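**Sock dryer** (also *clip hanger*, *sock hanger*, *peg ring*, sometimes *octopus hanger*): a hanging frame with clothespins attached to it, used for drying socks, underwear and other small laundry. Hangs from one hook. Takes up very little room, hence popular in apartments.

## Names

No settled name. "Sock dryer" is common in stores, "clip hanger" in older household guides. Mared Prosser's laundry handbook uses "peg ring" all the way through, even for the square ones. Not to be confused with a drying rack (stands on the floor) or a sock stretcher.

## Build

Two parts, more or less: a frame and a hook. Frame can be round, oval or rectangular. Plastic is cheapest; steel lasts longer but can leave rust marks if the coating chips. Some have extra loops inside the ring so more pins fit.

Hook goes over a rail, a shower rod or a clothesline. Better models have a hook that swivels or locks shut, which matters outdoors. Plain open hooks blow off in wind.

Pins are usually plastic, often in two or more colors. Small household sizes have 10 or so fewer than the big family ones. The Hokgate steel model is sold with spares in the box. The Sterine folds in half for storage, and the hinge is the part that breaks first.

## Use

- Shake each sock out before pinning.
- Pin by the cuff or by the toe. Long argument. Cuff-pinning keeps marks off the toe, toe-pinning is easier on the elastic.
- Heavy items go opposite each other, otherwise the whole ring tips to one side.
- Pairs next to each other saves time later on.
- Thick wool: leave a gap of one pin either side. Thin cotton can hang closer.

Socks can be taken off one by one or the hanger can be lifted down with everthing still on it. Many people do the second and unclip over a basket.

## Care and common faults

Sunlight is the main problem. Plastic pins left outside go brittle and snap at the spring. Wipe the ring now and then, dust on it ends up on the clean wash. Lost pins can be replaced with ordinary clothespins and a bit of string, looks rough but works fine.

Tangling is the other complaint. Hang it up first, then sort the pins, never the other way round. For storage a flat bag or a nail on the wall. Rawat and Flalance both sell a cover but a old pillowcase does the same job.

## See also

Clothespin; clothesline; drying rack; airing cupboard

## Gallery
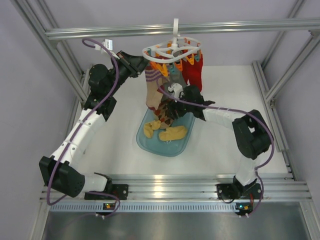
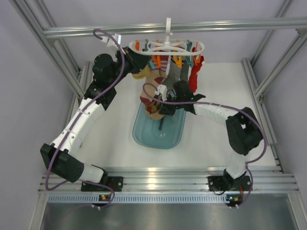

*White sock dryer on an overhead rail, with laundry hanging from it. Orange and teal pins in the second picture.*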